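# Loading a small wire dish rack so the plates dry well

My rack is small and I wash by hand every evening, so I learned to load it in a fixed order. I write it down for my cousin Everaldo Trindade, who moved to his own apartment in December and asked me two times already.

## Before you start

1. Put the rack on a flat table, with some free space on one side for the plates that wait.
2. Keep the dish soap near, but outside the rack.
3. Fold one dry cloth and leave it at the back of the table.

## Loading

Start with the biggest plate. Stand it up between the tines, with the face to you, and push it softly until it does not lean.
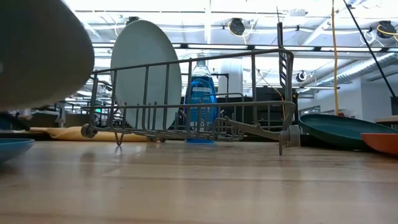
Next come the other large plates, one by one, always facing the same direction. Leave one empty space between two plates. If they touch, a line of water stays there until morning.

Bowls go last — they take much room. Put them with the opening down, a little tilted.

## Plates with a wide rim

Rims are where I had most problems. A thick rim does not enter between narrow tines, and the plate can jump out when you let it go. Hold it by the rim, lower it slowly, and turn it a little until it sits.

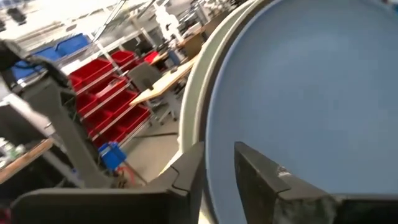
*Last changed: 2019-01-18*

After one hour, wipe the rims with the cloth and put everything away. Cleiton Bezerra wrote me that he dries all by hand immediately. It works also, but you need a second cloth.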